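December 24, 2020

My project for the Jiststead desk challenge was simple: one small study table, 200 dollars, everything within reach. I started with the lamp, and I love it! 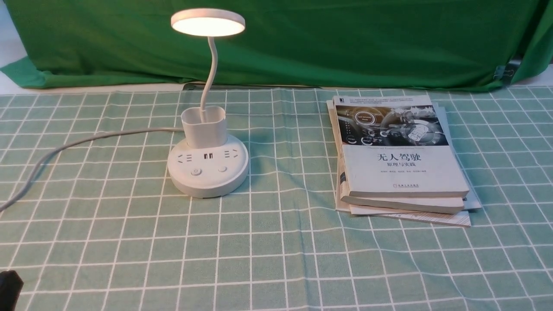

**Puveo Student Design Club, Home Study Group**

It's a pen cup, a power strip and a light all at once, so I dropped two other gadgets from my September plan. The books took longer (I tried 9 layouts, ugh).

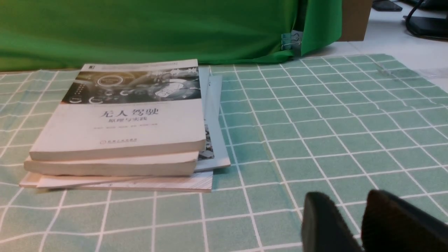
Stacking won in the end, with the thick autonomous driving one on top. I'm reading it for class anyway.

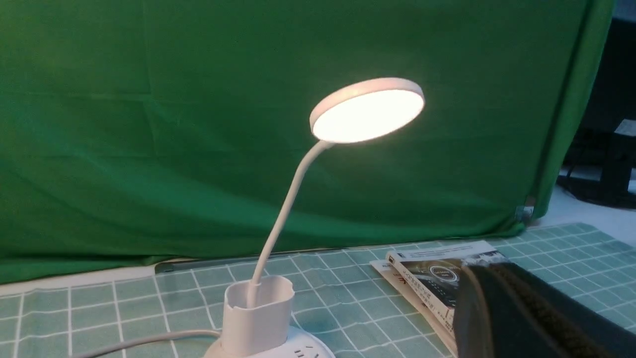
Next I want to try a darker cloth, and maybe a shelf if the budget stretches.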